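Tolerancia

881 lecturas · 3 comentarios · Compartir

El segundo brazo llegó en octubre, en dos cajas, con la tornillería en una bolsa sin etiquetar. Lo monté en el taller compartido de la calle Lemell, en el hueco que queda detrás de las estanterías, porque en casa no cabían los dos brazos abiertos. La cuota del taller incluye luz, una toma de tierra decente y el derecho a dejar cosas debajo de las mesas.

El controlador era un Rothe de segunda mano. Las pinzas las había impreso en blanco y ajustado con lima. La izquierda cerraba con una holgura de décimas que yo toleraba. La derecha cerraba bien en frío y mal al cabo de media hora, cuando el reductor cogía temperatura.

La tarea estaba definida desde el principio: recoger una mesa. Vajilla corriente, posiciones no fijadas, dos brazos, sin intervención. En la libreta figuraba como «Madard», el nombre de la pensión donde mi madre recogió mesas durante cuarenta años. Nunca expliqué la etiqueta a los demás usuarios del taller. Supusieron que era un acrónimo y uno de ellos propuso un desarrollo bastante verosímil para las dos primeras letras.

Mi madre recogía con un método. Empezaba por lo vertical, vasos y tazas, y terminaba por lo plano. Los cubiertos viajaban dentro del último cuenco, con los mangos todos hacia el mismo lado. Cuando le pregunté el motivo, yo tendría nueve años, contestó que así no sonaban. Comprobé después que sí sonaban, aunque menos.

Programé el orden de recogida según ese método. El planificador permitía asignar un coste a cada objeto y yo puse los costes a mano: primero la taza, al final el plato. Un compañero de mesa, que construía una fresadora y tenía opiniones, señaló que el orden óptimo por distancia recorrida era otro. Tenía razón. La diferencia era de unos 40 segundos por ciclo. Dejé los costes como estaban.

Las primeras pruebas las hice con piezas de espuma. Después pasé a vajilla de verdad, comprada suelta, de la que no importa perder. El registro guardaba posición de articulaciones, corriente de cada motor y estado de la pinza. Al lado yo anotaba lo que el registro no recogía: olor, ruido, si la mesa cojeaba. Cojeaba. Puse un cartón doblado bajo una pata y recalibré.

El problema era la taza azul. El brazo izquierdo bajaba hasta el borde de la mesa, abría los dedos y se detenía. No había error. El controlador no informaba de colisión, ni de límite de par, ni de pérdida de comunicación. El estado era «en espera» y la condición de espera aparecía vacía. Pasados unos segundos el brazo continuaba, cogía la taza por el cuerpo y la retiraba sin incidencias. Con el cuenco naranja no ocurría. Con el plato tampoco.
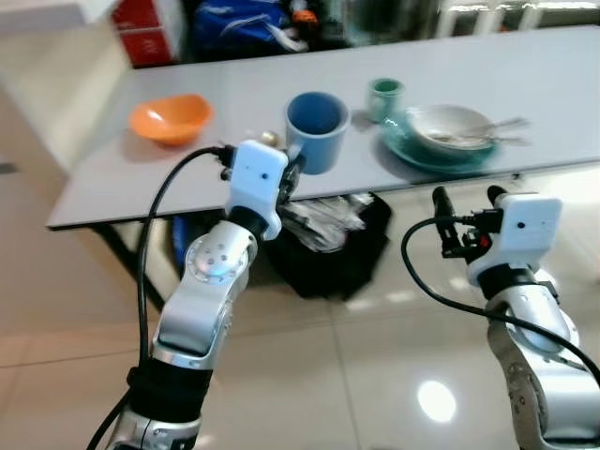 Descarté el cable primero. El bucle que sale de la pinza izquierda tiraba un poco en los giros largos de muñeca, así que le di más recorrido y lo volví a fijar. La pausa siguió. Cambié la alimentación por una fuente Stokuson prestada, con la misma tensión y mejor filtrado. La pausa siguió. Bajé la velocidad de aproximación y la pausa se alargó en proporción. Ese dato era útil, porque un fallo eléctrico no guarda proporción con nada.

Me quedé una noche con el código. El planificador lo había escrito yo en tres temporadas distintas, con tres criterios distintos para nombrar las variables, y leerlo era como entrar en un piso donde han vivido inquilinos sucesivos. Encontré constantes duplicadas. Encontré una función que calculaba el centro de masas de un objeto y luego no lo usaba. A las dos de la madrugada apagué la luz general, dejé el flexo y seguí por la rama de aproximación.

La pausa estaba allí, en una línea sin comentario. Si el objeto era cilíndrico y el diámetro interior superaba un umbral, el brazo esperaba antes de cerrar. El tiempo de espera dependía de la velocidad. Según el historial, la línea era de la primera temporada, de la semana en que fui y volví cada día del hospital y trabajaba en la sala de espera con el portátil en las rodillas. No recordaba haberla escrito.

Tardé en reconstruir la intención. Mi madre, antes de coger una taza, miraba dentro. Se paraba con la mano ya abierta, a un palmo, y miraba si quedaba algo. Si quedaba, preguntaba: «¿Ha terminado?». Si no quedaba, esperaba de todos modos un momento, por si el cliente quería decir algo, y luego la retiraba. Yo había modelado la espera y había omitido la mirada. El brazo no comprobaba el contenido de la taza. No disponía de ninguna rutina para eso.

Técnicamente había dos soluciones. La primera era borrar la línea y ganar el tiempo. La segunda era completarla: adquirir una imagen del interior, estimar el nivel, decidir. Dejé las dos escritas en la libreta, con su coste en horas. La segunda salía cara y no mejoraba el resultado, dado que en el taller las tazas se ponían siempre vacías.

Al día siguiente el de la fresadora preguntó si había encontrado el fallo. Le dije que era un parámetro. Quiso saber cuál y le enseñé la línea. La leyó dos veces – es una persona que lee con el dedo – y preguntó para qué servía. Respondí que era un tiempo de cortesía. Asintió y volvió a su husillo, que llevaba semanas vibrando.

Lancé la serie larga el 4 de marzo de 2026. Eran 600 ciclos, repartidos en varias tandas para que la pinza derecha se enfriase. Entre ciclo y ciclo yo volvía a colocar la vajilla, cambiando las posiciones y poniendo los cubiertos en el cuenco con los mangos hacia el mismo lado. Rompí un plato, yo, con el codo. Los brazos no rompieron ninguno.

En el informe para el taller puse la holgura, las temperaturas, el consumo medio y una tabla con los tiempos. En la columna de observaciones, junto a la pausa, escribí «conforme a diseño». Añadí el comentario que le faltaba a la línea de código, una sola palabra entre signos de interrogación, y subí el cambio.

Luego bajé el umbral de diámetro, para que esperase también con la taza pequeña.

Compartir · Guardar · 3 comentarios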